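# Chapter 4: Keys, tags and who has what

By the end of this chapter you should be able to

- set up a key register from scratch
- label a tag without telling a thief which door it opens
- sign keys out, and get them back again

Start with a bad morning. Myfanwy Gittins runs the front desk at Berum, a block of let offices with 338 locks, and when she took over the job the keys lived in biscuit tins. No list. Tenant locked out at eight, meeting at nine, three people tipping tins onto the carpet. The right key was in a coat pocket in Nostora, two hours up the road.

Most key trouble is like that. Dull stuff. A key with no tag, a tag with no entry, an entry nobody has crossed out since November.

So, tags first. The common sort is a plastic oval with a hole at one end and a small window for a paper slip. Cheap, bought by the bag (Berum got 500). Key goes on by a split ring. One key, one tag, unless two keys always travel together, and then say so in the register.

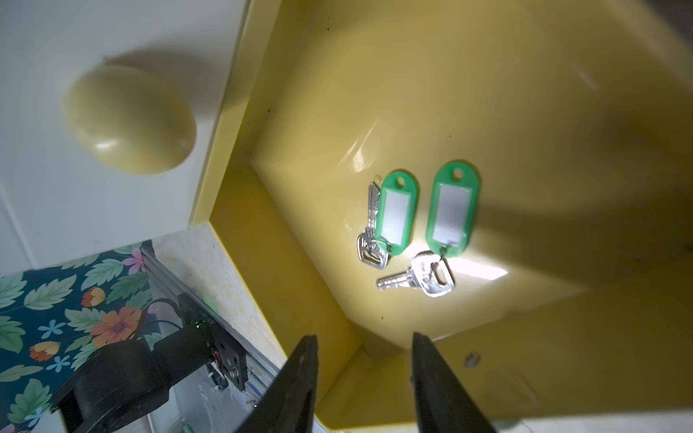 *Fig. 4.1 Two keys on green tags, label windows still blank.*

A blank tag is only half a job. It tells you the key belongs to the system and nothing more. Fill in the slip before the key is put away, not at the end of the week. Use a code: letter for the floor, number for the door. Never the address. Never "back door" either, and never the alarm code, which Holger Midtbø found on 11 tags at Arkilport in one afternoon.

Pencil or pen? Pen. Pencil rubs off aganst the window.

Colour can help, up to a point. One colour per floor or per building works well. One colour per tenant doesn't, you run out of colours fast and then someone starts using two greens.

**Key terms**

*Bow*: the part you hold.
*Blade*: the part that goes in the lock.
*Register*: the written list of every key, its code and its holder. Section 4.2.

**Before you read on**

Find the spare keys where you live or work. Write down what each one opens. Put a question mark by any your not sure of and keep the list, you will need it for Exercise 4.3.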